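Wilto Home Noise Study
Progress report no. 2 to the Asudard Fund
Prepared by Zofia Gajewski, 17 December 2018

1. Status

The study measures how hard floor finishes affect speech clarity and background sound levels in family living rooms. Work is on schedule except for the laboratory samples covered in section 4. Spending is within the approved budget, and no transfer between budget lines is requested.

2. Field measurements

Measurements have been completed in 27 homes in the Palon district. Each living room was measured twice, once with the windows closed and once with them open. Reverberation time was taken at three microphone positions, with the source in the corner farthest from the main door. Background level was logged overnight in a separate visit.

Rooms with stone or tile floors and few soft furnishings gave the longest reverberation times, mainly in the 1,000 Hz band. Differences below 250 Hz were small and will not be reported by floor type. Results from 6 homes were set aside because road work outside raised the background level above the limit in the protocol. So-ying Chou has scheduled repeat visits to these.

Daytime use of the rooms was recorded separately. Floor play matters to the analysis – a child seated on the floor has an ear height well below the 1.2 m used in the standard method, and a second set of readings at the lower height was added in August.

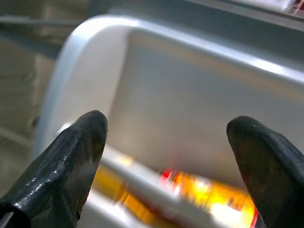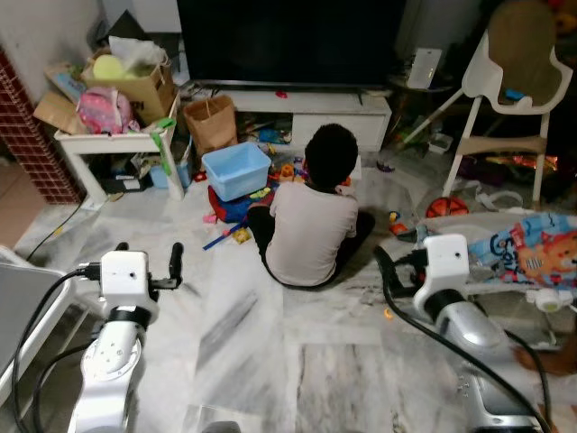
Second picture: living room with marble-tiled floor, child seated facing the television.

The lower readings differ from the standard ones by less than 1 dB in carpeted rooms. In tiled rooms the spread is wider, and Baoshan Kang is checking whether low furniture near the microphone accounts for part of it.

3. Data handling

All field files have been copied to the project server and checked against the visit log. Seven files had the wrong calibration value in the header and were corrected. The original versions have been kept.

4. Laboratory samples

The rug and underlay samples from Milošević arrived late and two were cut to the wrong size. Replacements have been ordered. Marthinus Mahlangu will start absorption tests on the correct samples without waiting for the rest.

5. Next period

– Complete the repeat visits.
– Finish the absorption tests and send the raw tables to the Fund.
– Draft the method chapter, with Gerrit Mthembu as reviewer.

The second payment is requested on the terms set out in the grant letter. The cost statement is attached as Annex A.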